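Last updated: 8th October

Gripper comparison, thin stock. Continued from the August pages.

Back on the Guthrie fingers after the Jolis pair. Same arm, same controller, same wrist camera. The only hardware change is the fingers, so offsets in the tool table were redone before anything else. The Jolis offsets are saved under the old name, do not overwrite them.

Purpose of this set: find out whether the flat-tipped fingers hold a thin rod straight enough that we can skip the grooved inserts. The Jolis pair has the groove and centers the rod well, but it needs the approach to be nearly square to the rod axis, and it rides up if the rod is off by more than a hair. Flat tips should forgive more on approach and less on tilt. Force limit left at 90 on the controller scale for both.

Rod is pinched at the tips, with the length running away from the hand. At the tray, the rod crosses the raised rim next to the rounded corner and the fingertips stop short of the rim. Keep that clearance. The fingers get a lot wider toward the base and there is no good reason to bring them over the lip.

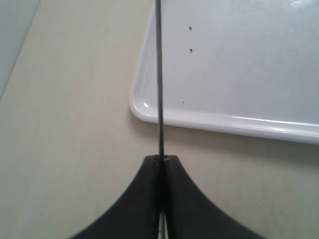

Jatmont, bench 2

Camera notes. The rim throws a small glare spot right at the corner, close to the rod. The edge finder takes this as a second edge if the threshold is set low. Raised it from the default and the false edge went away, but then the light side of the rod gets thin in the mask. Exposure fixed at 3,000 microseconds for now. Auto exposure is no use near the tray, too much white. Also a few small specks on the tray floor. Wipe it before the next set, the blob filter picks them up.

Tilt. Measured from the wrist view, using the finger seam as the reference line. Both stills show the rod leaning very slightly off the seam, well within what the planner accepts. What I don't have yet is a side view. The wrist camera says nothing useful about lean toward or away from the lens, and flat tips are weakest in that direction. Need the Gostham camera on its stand for this.

Controller: close command at 500 counts per second, then hold. Slower closing made no difference on the Jolis pair, not tested here.

Background for the segmentation check should be the plain surface away from the tray. Dark rod on pale surface is the easy case. Streaks in the surface do not matter at this threshold, the dark specks at lower left do, so mask that area. 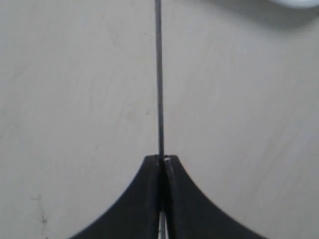 Wrist view, rod in flat tips, open surface. White rim at top right.

To do:
- side view for lean
- repeat with grooved inserts, same force limit
- log finger position after close, compare with the 13 runs from August
- check whether the bright strip low in the finger gap upsets the seam fit; crop the bottom of the view if it does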